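设备规划简报:双足人形平台二期采购的预算口径与排期 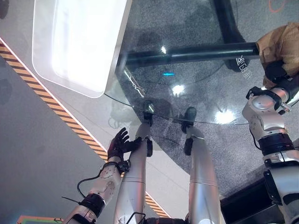
玻璃圆桌工位,右手接触纸袋,左侧为半透明白色托盘。

二期采购的预算草案已于一月提交内部评审。本条汇总草案中与各实验组有关的部分,包括设备范围、费用口径、场地条件和到货后的占用安排。代号沿用一期:Tarkari指双足平台及其手部的整机采购包,Ismont指场地与供电改造包,Kotero指数据存储与工作站包。三个包分别立项,分别验收,费用不得相互挪用。预算编号统一为2113,报销和请购单上漏填编号的一律退回。

一、采购范围

Tarkari包计划购置整机4台,每台配双臂和一对五指手。手部另列备件2套,按左右手成对计算。一期的做法是把手部备件并入整机报价,结果是手指模组更换时无法单独走维修科目,只能按整机返修处理,周期长,账也难对。二期要求供应商把下列各项拆成独立报价行:整机本体、手部、腕部转接件、电池、充电器、吊架、运输箱、现场培训、延保。报价单中出现“套件”字样而无明细的,技术评分时该项按未响应处理。

手部的选型仍未定稿。目前有两条路线。第一条是继续用五指手,优点是可以直接使用为人设计的容器和用具,一期积累的操作数据也能继续用;缺点是关节多,线束经过腕部,维护工时高。第二条是在其中一台上改用两指夹爪,单价低,备件便宜,但纸袋、薄托盘一类物件的操作数据要重新采集。草案按第一条路线编列金额,第二条路线作为备选单独成表,评审时一并给出差额。选定以后不再接受中途更换,除非供应商停产。

延保按12个月编列,从最终验收签字之日起算,到货日和开箱日均不作为起点。延保范围须写明是否包含踝关节和腕关节。这两处在一期维修记录里出现得最多,而一期合同恰好把它们归入“易损件”,不在保修之内。二期合同模板中已删去“易损件”这一笼统提法,改为逐项列出的消耗品清单,清单以外均按保修处理。

二、任务与桌面条件

二期任务清单以桌面整理为主,物件包括纸袋、托盘、餐盒、布料和小型日用品。桌面分三类:不透明哑光桌面、浅色光面桌面、玻璃桌面。玻璃桌面保留在清单里,理由是用户场所中常见,而它对视觉的要求最高。透过玻璃能看到桌下的地毯和桌架,台面上又有灯具反光和指纹,深度估计容易落到地面或反光点上。采购头部相机时应以玻璃桌面作为验收条件之一,不能只在哑光桌面上测。

验收用的玻璃桌由场地方提供,不列入Tarkari包。供应商自带桌子做演示的,演示结果可以参考,不计分。玻璃台面在验收前是否擦拭,曾有两种意见。草案采用的办法是两种状态各测一轮,分别记录,不取平均。

纸袋的验收条目同样做了调整。一期只测挺括的新袋,二期增加揉皱袋和折叠袋。纸袋按消耗品采购,走办公耗材科目,请不要写进设备请购单。托盘需包含半透明材质,白色或无色均可,带凸起边缘,尺寸由各组自报,汇总后统一下单。托盘摆放位置增加“贴近桌沿”和“部分伸出桌沿”两档,后一档只做抓稳和移入,不做堆叠。

三、场地与供电

Ismont包覆盖地面、标识、供电和吊点。二期工位有一部分会跨在地毯和硬质地面的交界处,双足平台在两种地面上的站立参数不同,不建议让两脚分别落在两侧。请各组在提交工位图时标出交界线的走向,并注明机器的站位。黄黑警示带的重新铺设由Ismont包承担,位置以提交的工位图为准,铺完以后再改的,费用由提出方自理。

供电方面,4台整机不会同时充电。草案按两台同充、两台作业编列回路,充电区与作业区分开,充电柜旁不设工位。如有小组需要在作业时外接供电,须在工位图上画出线缆路径,并留出手臂活动的余量。线缆不得从桌架下穿过。

吊点数量暂按2个编列。双足平台在换班、软件升级和首次上电时需要挂吊架,两个吊点意味着同一时段最多有两台处于上述状态。增加吊点需要结构复核,费用不高,周期较长,想增加的小组请在本轮评审结束之前提出,之后只能等下一预算年度。

四、数据与工作站

Kotero包包括存储、采集工作站和网络设备。容量按每台整机单独估算,再加一份备份。头部相机的原始码流占比最大,腕部和关节数据可以忽略不计。有小组提出只存压缩后的视频,以节省容量。考虑到玻璃桌面上的反光细节在压缩后损失明显,草案规定玻璃桌面任务保留原始码流,其余桌面可以压缩保存。这一项直接影响Kotero包的金额,请各组如实填报玻璃桌面任务的占比,不要按上限报。

工作站与整机的配比为一对一,不设共用机位。一期共用机位省下的费用,大部分又花在了重新标定和排班冲突上。显示器、支架、急停按钮的延长线均列入工作站,不列入整机。

五、付款与验收节点

付款分三段:合同签订、到货开箱、最终验收。最终验收一段的比例高于一期,供应商可能因此上调报价,评审时按总价比较,不按首付款比较。开箱时须核对序列号、外壳划痕和螺钉状态,并拍照存档。外壳的轻微划痕不构成拒收理由,但应在开箱单上注明位置,以免延保期内发生争议。

最终验收包含站立、行走、双臂协同和桌面任务四个部分。桌面任务在现场提供的桌子和物件上进行,供应商可以提前一天到场标定,不得更换灯具或遮挡灯光。任一部分未通过的,允许复测一次。复测仍未通过的,扣留末段款项,直至整改完成。

六、名称与归档

供应商资料归入Hầu目录。目录名带声调符号,部分旧系统会显示为乱码,上传时请从共享盘快捷方式进入,不要手工输入路径。报价单、技术应答表和合同草稿分别存放,文件名以预算编号开头。

七、各组需要提交的材料

工位图一份,标明桌面类型、地面交界线、机器站位和线缆路径。
任务清单一份,注明玻璃桌面任务的占比。
托盘与纸袋的规格和用量。
是否需要作业时外接供电。
是否申请增加吊点。
对手部两条路线的书面意见,无意见的写“无”。

材料交至设备规划邮箱,邮件标题写明组名和包名。截止时间为评审周最后一个工作日的下午5点,以邮箱收到为准。逾期未交的小组,按一期用量的同等规模编列,不再单独征询。

八、尚未解决的问题

运输箱的存放位置没有落实。整机运输箱体积较大,延保期内返修须使用原箱,不能丢弃。目前的库房只够放一半,Ismont包里也没有这笔费用。有闲置空间的小组可以直接联系规划邮箱,说明可用面积、门宽以及是否有货梯。

备用手部的存放条件也在等供应商回复,主要是湿度范围和是否需要定期通电。收到答复后会补进Tarkari包的附表,届时不另行通知,请以共享盘中的最新版本为准。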